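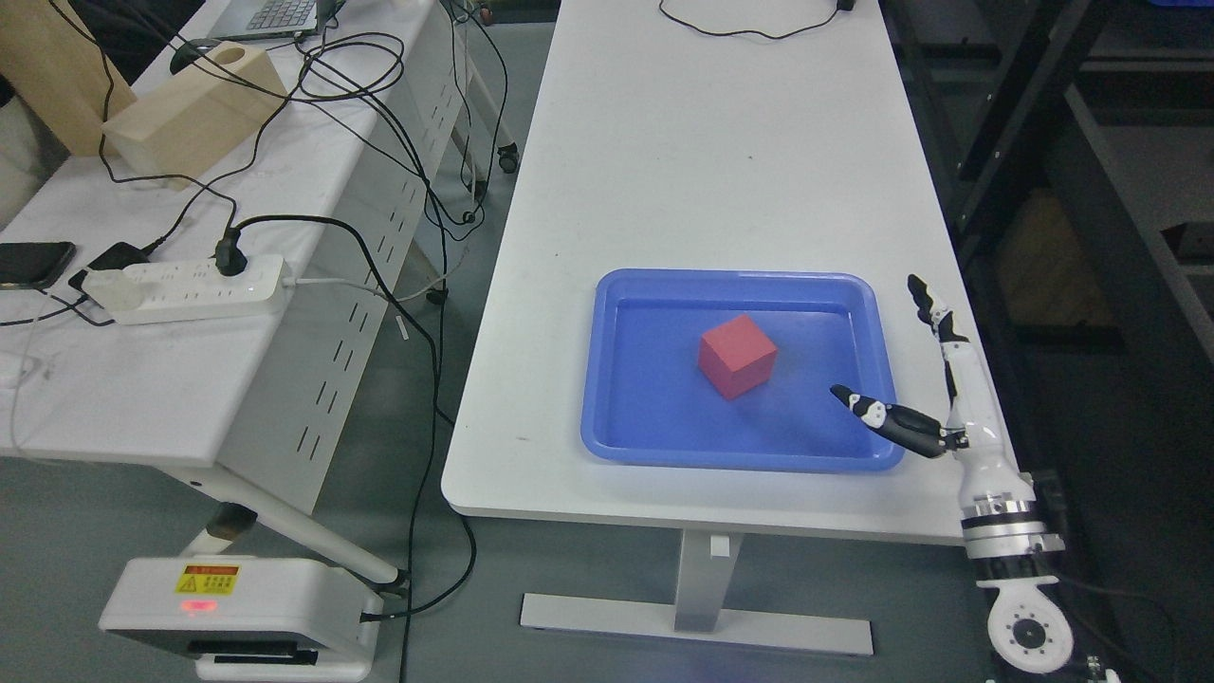 Slept badly and got up at 5:55. Swam 20 lengths before the pool got busy, then toast and the last of the plum jam. June already and I still haven't called Rozália back about the cabin. She wants 80 a night, fine by me, but Magdalini is holding out for somewhere with a proper oven.

Wrote to the dentist. Paid the water bill.
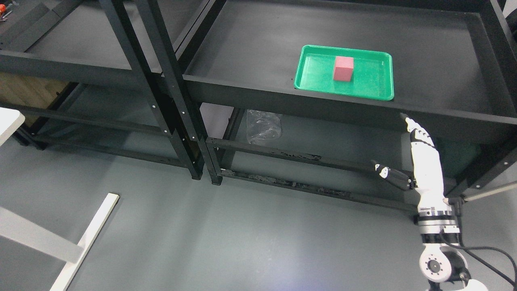 Lunch was soup again — too much pepper. Read two chapters in the afternoon and fell asleep over the third. Apinya phoned at six and we talked about her mother's knee for most of an hour. The surgery went well and she's walking to the mailbox now.

Rain after supper. Left the kitchen window open and had to mop the sill. Bed by ten, I hope.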